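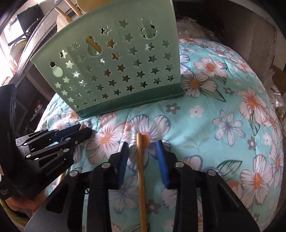 Page 2 of 4

Home > Forums > Kitchen & Pantry > Storage

Thread: Wooden spoons and sticks, one basket or two?

flusau_kate
I'm sorting the kitchen stuff before it goes back in the drawers, and I have it all on the bed. The green basket with the stars and snowmen is holding the wooden utensils for now. My question is whether to keep the thin sticks in there with the spoons or put them somewhere else. The basket has holes all over the sides and I'm worried the sticks will poke through.

pantry604
Keep them together. I've had everything wooden in one basket for 13 years. If a stick comes through a hole you push it back.

marlowbend
I'd split them. Long handles lean on the rim and everything short ends up under them. You'll be digging for the sticks every time. Mine are in a tall jar from Julholm, nothing special, but it's narrow enough that they stand up.

pantry604
A jar has no air. I had one go musty on me in August with the lid off. Baskets with holes are better for wood, and that's the whole point of the holes.

marlowbend
Only if you put them away damp. Dry them overnight on a towel and the jar is fine.

flusau_kate
I do dry them overnight. What I don't have is counter space for a basket and a jar. The basket was going on the shelf over the stove.

hobnail_r
Not over the stove, please. Grease gets on it and plastic is a pain to scrub around cutouts. I used a toothbrush on mine and gave up halfway. Put it on the side away from the burners.
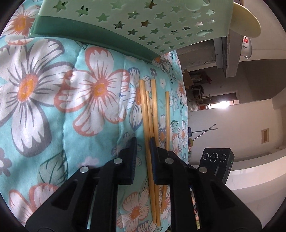
flusau_kate
OK, moved the basket plan to the other side. On the sticks, I've decided I don't want to buy anything new, so whatever I do has to use what's in the house. I have four of them out on the quilt and they aren't a match, one is longer and wider than the others and the one between the two on the left is shorter. Would you bundle those with a rubber band or leave them loose in a drawer?

pantry604
Loose. Rubber bands dry out and stick to the wood.

marlowbend
Cotton string. Tie it low and the uneven ends won't matter. The wide one could go in with the spoons if it bothers you.

cekstead_lou
Drawer for me too. I have the shallow divided tray from Değirmenci and the long slot at the back takes sticks, skewers and the thermometer. Measure first, though. My last tray was too short and I had to lay them in at an angle.

hobnail_r
If it's going to be a drawer, wipe a little mineral oil on everything before it goes in. Food grade. Let it sit, wipe it off, done. I do mine every January.

pantry604
I've never oiled a thing and mine are fine.

hobnail_r
Yours are also 13 years old and live in a basket.

flusau_kate
Going with string and the drawer for the sticks, spoons in the basket. I'll measure the drawer tonight after 7. Does anybody oil the handles too, or only the end that touches food?

cekstead_lou
Whole thing. The handle dries out first.

Contact us | Terms of use | © Cekstead Home Forums | Back to top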